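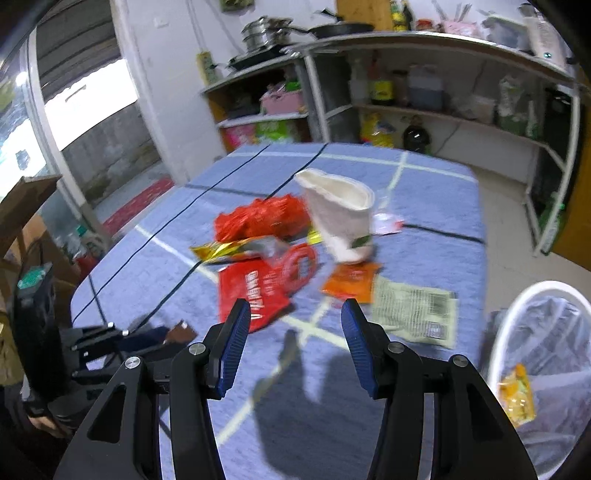 Most of us have no idea how much wrapping comes into the house until we try to keep a week of it, a reader wrote to me after my last column, and could I please talk to somebody who does this for a living? Well, I could! The owner of Tollomik, the refill shop in Zirnard, gave me a whole afternoon and a pot of very strong tea, on the one condition that I leave her name out of it. ("My customers know who I am and my mother thinks I still work at the bank.")

She was at the bank for 17 years, so I asked what on earth made her swap it for sacks of rice.

"Crackers," she said. "I bought a box of crackers and there was a bag in the box, and little packets in the bag, four crackers to a packet. I was standing in my kitchen cutting things open with scissors and I got so mad I had to go for a walk."

The shop opened in September, with lentils, oats, dish soap and not much else. I remember going in that first month and coming out with a paper bag of walnuts that split on the bus. She laughed when I told her this and then got a bit serious.

"Those bags were terrible. I bought 1,035 of them because they were cheap, and I think half of them ripped. People were nice about it, but they didn't come back for the walnuts."

So now there's Pal, which is her jar scheme. You pay a deposit, you take your coffee or your flour home in a Pal jar, and when you bring it back you get your money or another jar. She keeps up to 300 in the back room and washes them herself in the evenings with the radio on. I asked if people really do bring them back.

"They bring them back eventually. In January I get a flood, because everybody has cleaned out the pantry. By the summer I'm begging. I had a lady return one with a geranium in it."

I wanted to know about snacks, seeing as snacks are my own downfall - I can do beans in a jar, but I can't do chips in a jar. She didn't scold me.

"Oh, I buy chips. In a bag, like everybody. Salty crunchy things go stale if you look at them wrong. I tried selling pretzels loose and by the third day they were like rope. A wrapper is doing a job. What bugs me is the second wrapper, and the third one."
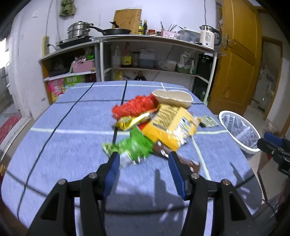 Blue cloth with a grid of dark and pale lines.

We got on to money, which I always feel awkward about (she doesn't). Her oats are cheaper than the supermarket's and her dish soap is the same. The nuts cost more, and she won't pretend otherwise.

"Come for the oats," she said. "If you can't afford my almonds, don't buy my almonds. I can't afford them either, some weeks."

A supplier called Flolaritz delivers her pasta in big paper sacks, and getting them to do it took months of phone calls. The first delivery showed up with every paper sack tucked inside a plastic one, to keep it clean. She still has one of those plastic sacks pinned up behind the register.

Before I left I asked what she'd tell somebody who wants to start and feels silly about it.

"Pick the thing you buy the most. For me it was coffee. Get that one in a jar and leave the rest of the cupboard alone for a while."

I went home with a Pal jar of coffee and a Pal jar of red lentils, and I've already used the lentil one for buttons. She'll be getting it back by the summer, I promise!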